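作品紹介文(あらすじ)の登録手順

映像配信サービス「プルディコ(Prudico)」に長編映画を登録する際は、作品ページに掲載する紹介文の提出が必要です。本ページでは、権利者および宣伝担当者の方を対象に、紹介文の作成から登録までの手順をご案内いたします。

1. 基本情報の確認
管理画面の「作品一覧」から該当作品を選択し、原題、邦題、監督名、主要出演者名を確認してください。人名の片仮名表記は、劇場公開時の表記に統一してください。

2. 本文の作成
紹介文には、主人公の置かれた状況と、物語が動き出すきっかけを記載します。結末に触れる記述、受賞予定に関する記述、他作品との比較は掲載できません。文体は「です・ます」調を避け、常体としてください。
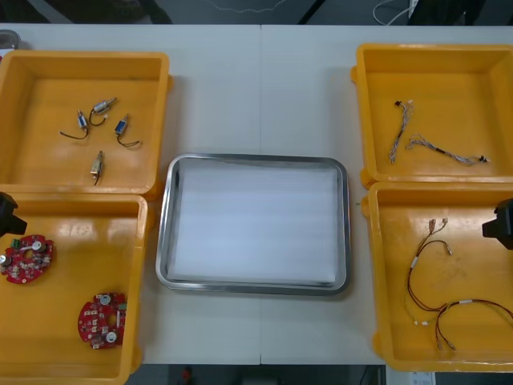 3. 短縮版の作成
検索結果に表示される短縮版は、句読点を含め34字以内です。本文の冒頭を切り取らず、独立した一文として作成してください。登場人物名は2名まで記載できます。

4. 登録と審査
「紹介文」欄に本文と短縮版を入力し、「審査へ送る」を選択してください。審査には10営業日を要します。修正の依頼があった場合は、同じ画面から再提出が可能です。審査中の作品については、本文を編集できません。

多言語版を希望される場合は、日本語版の承認後に、翻訳担当(ビルセン・ジャンポラト)まで管理画面の連絡欄よりお申し込みください。

関連ページ:予告編の登録/ポスター画像の規格/年齢区分の申請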